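Fruit on the table at Clisley House

The dining room at Clisley House has had a fruit bowl on the window table since February, and the kitchen plans to keep it there. Huguette Pelletier, who runs the kitchen, asked for a few lines in the newsletter so that residents know how it works and what to do with fruit that has gone soft.

The bowl is filled before breakfast and again at 2 in the afternoon. It is meant for eating, so please take what you like. You do not need to sign for it or ask at the counter. Fruit can go back to your room, but bring the small dishes back when you are finished with them. The kitchen is short of those again.

Most of the fruit comes from the Ramer Street market. The kitchen spent $386 on fruit for the whole house last month, and that covered the table, the breakfast trays and the compote. Bananas are kept at the counter and are not put in the bowl, where they made everything else ripen too fast. 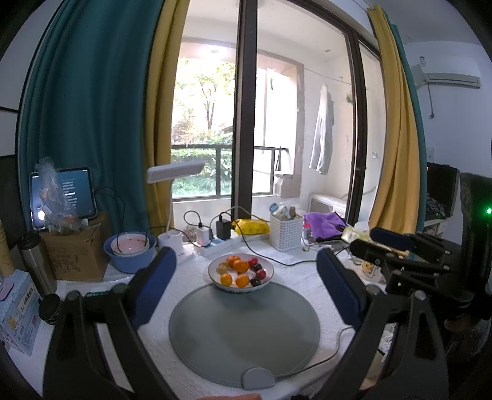 Orange, red and dark purple fruit in the bowl by the dining room window.

Several people have asked why the bowl is never piled high. A deep bowl looks generous, but the fruit at the bottom gets bruised and stays there until somebody smells it. Huguette switched to a shallow one in the first week and puts out less at a time. There is always more in the cold room, and anyone on kitchen duty can refill it.

Chenxi Zheng looks after the table in the afternoons. She wipes the fruit before it goes out and turns each piece over to check the underside, especially the oranges and mandarins, where a soft spot can be hard to see. Anything soft but sound goes into a tub for the compote. Anything with mold goes in the green bin, along with whatever was touching it if the skin is broken.

She would also like people to know that tomatoes may turn up with the fruit from time to time. They are there on purpose. Several residents like one with lunch, and a tomato keeps its flavor better at room temperature than in the refrigerator. If you don't care for them, leave them for someone who does.
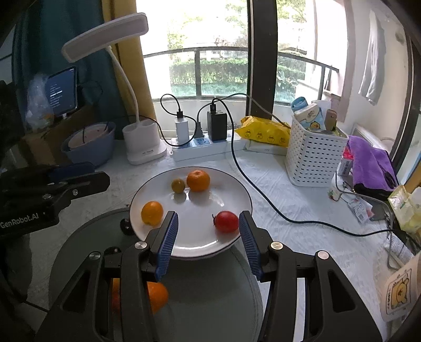 Small fruit tends to go first. The larger oranges are often still there in the evening, mainly because they are harder to peel. If you have trouble with the peel, the counter will do it for you, or will cut the orange into wedges if you ask before the dishwasher goes on. Please don't use the table knives for this. Two of them have come back with bent tips.

The white tablecloth is changed twice a week and whenever there is a spill. Plum and cherry juice will come out if the cloth goes into cold water promptly, so tell someone right away and don't try to rub it out with a napkin. Hot water sets the stain. The kitchen lost a good cloth that way in the spring.

On sunny days the window side of the table gets warm by late morning. Chenxi draws the curtain partway when she notices it, and anyone sitting there is welcome to do the same. The sliding window should stay closed while there is fruit out, on account of the flies. Open the one by the piano if the room is stuffy.

A few requests have come in through the suggestion box. Grapes were asked for most often. They will be served in small bunches at lunch, on a separate plate, since loose ones end up on the floor and somebody could slip. Pears are on the list for fall. Melon has to be cut and kept chilled, so it will stay at the counter and will not be on the table. The request for fresh figs has been passed along to the market, with no answer yet.

If you have a food allergy or have been told to avoid certain fruit with your medication, check with the nurse before helping yourself. Grapefruit is not put out on the table at all for this reason.

Families who have fruit trees at home are welcome to bring some in. Leave it at the kitchen door with a name on the bag and the kind of fruit, and mention whether it has been sprayed. Huguette can use up to 60 apples a week once the baking starts. Bruised ones are fine for that.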